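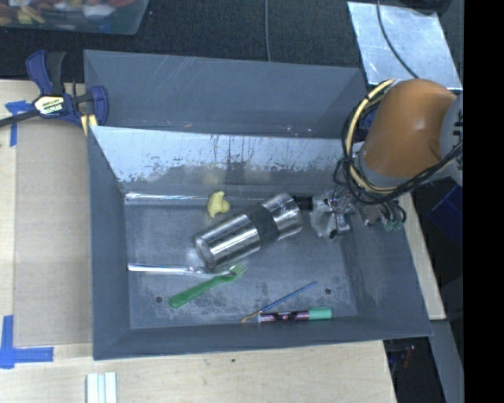 Picking by the month
Reading time: 2 min

Roruvell, which until now has sold its bin-picking cells outright to people with loading docks, will start renting them in June. The package is called Feva. It includes an arm, a gripper, the software and a phone line that is answered until 7 in the evening, and it costs $185 a day with a minimum of 4 days.

The pitch is mixed small goods, the stuff that returns counters and resale shops dump into a bin and then pay somebody to sort. Most picking robots are very good at boxes. The trouble starts with a steel tumbler lying on its side, shiny and round, with a fork next to it and a paintbrush and a marker farther down. Roruvell says Feva needs no training on individual items and will take a bin of things it has never met. The brochure says this four times, once in italics.

Katiyar, a housewares reseller that had a cell on trial this spring, put 700 items through it over a long afternoon. The company calls the results "encouraging," a word that has carried a lot of weight in this industry. It was happier with tumblers and mugs than with flatware, which likes to lie flat against the metal and stay there. Katiyar has signed up for a second rental and is keeping its sorting table.

Setup is billed as taking a morning. Renters supply the table, the power and the bin, although Roruvell will sell you a bin. Clamps are also on you. The quick-start guide devotes a full page to clamping and half a page to the emergency stop, so read both.

The obvious rival is Sidico, whose rental cell costs more per day but comes with a technician who stays through the first shift. Roruvell offers a video. It is a decent video, with good music, and it skips the part where the network password doesn't work.

Bookings are open now. The deposit is refundable if the gripper comes back with all its fingers.

Comments

dockside_pam: Does the minimum include the day it spends in the crate?

m.t.: We rented the Sidico one. The technician was the best part.

gearloose: Call me when it does spoons.

Contact the newsroom | Corrections | All rights reserved | Back to top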